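Semurlow Tabletop Objects – data card

Maintained by Maarja Kalniņš and Rodel Villanueva
Last revised: August

Summary

Semurlow is a collection of still photographs of small household and play objects on plain work surfaces. It is meant for work on material appearance: how color, edge and finish read when a matte block, a glossy rounded piece and a brushed metal vessel share one surface under one light. The release contains 1,000 images in 80 arrangements. Annotations are in plain CSV, UTF-8, comma separated, header on line one.

Contents of the archive

images/ – full-size JPEG files
labels.csv – one row per labeled object
surfaces.csv – one row per arrangement, surface and light fields
notes/ – free text notes by arrangement, not proofread
CHANGES – revision history
LICENSE – terms, see the end of this file

Object classes

block: solid, flat-faced, any color. Includes cubes and short bars.
vessel: open container, usually a cup. Metal, ceramic or glass.
rounded: anything with no flat face in view, including egg and pear shapes.
ring: washers, grommets, small loops. Often dark, often missed in a first pass.
other: use sparingly and fill in the comment field.

Class is assigned from shape alone. Material goes in a separate column, material_guess, and the word guess is deliberate. Labelers worked from the photographs and did not handle the objects. Where two labelers disagreed on material, both values are kept with a slash between them.

Surfaces

Surfaces are coded pale, mid or dark. Dark surfaces have a second field, grain, with the values none, fine and coarse. A fine grain scatters small points of light that a simple threshold will pick up as specks or dust. If you segment by brightness, blur slightly first or mask the surface by color.

The combination most often requested is a saturated block beside brushed stainless steel on dark, fine grain. It is coded D-F-2 in surfaces.csv. 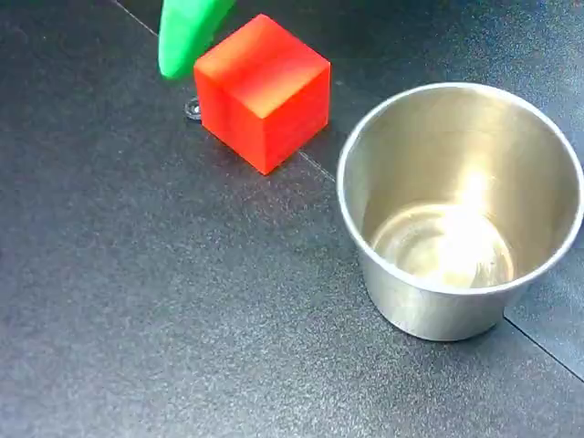

Analyn Galang wrote in to ask why the small rings are labeled at all, given that they take up so few pixels and that her own counts of cups and blocks come out the same with or without them. She would prefer them in a separate file, and she also asked for the class column to be moved ahead of material_guess. The column order was changed in the current revision. The rings stay in labels.csv and can be dropped with a single filter on class.

Labeling rules

1. Label every object of which any part is visible, including those cropped at the border. Set truncated to 1 for cropped objects.
2. Color is the color of the largest lit face. A red block that shades to orange near a highlight is still red.
3. Shadows are not labeled. Dark marks next to a block should be checked at 200 percent zoom before being dismissed as shadow.
4. Slight blur on an object's edge goes in the blur column. Do not infer a cause.
5. Objects that touch or nearly touch get separate rows and share a contact_group number.

Known problems

Color names were not standardized in the first 136 images. Lime, kelly and plain green all occur and should be merged before use.

Brushed steel is sometimes entered as gray and sometimes as silver. A mapping table is in notes/metal.txt.

The truncated flag is unreliable for rounded objects at the top border. Grímur Østergaard is rechecking these by hand.

Row order in labels.csv follows entry time. It has no relation to position on the surface.

Splits

No official split is provided. Divide by arrangement and keep all images of one arrangement together – random splits by image leak badly, as neighboring images share the same surface and light.

Terms

Free for research and teaching. Redistribution of the images requires this file to be included unchanged. Corrections to labels.csv are welcome as patches against the current revision, one arrangement per patch.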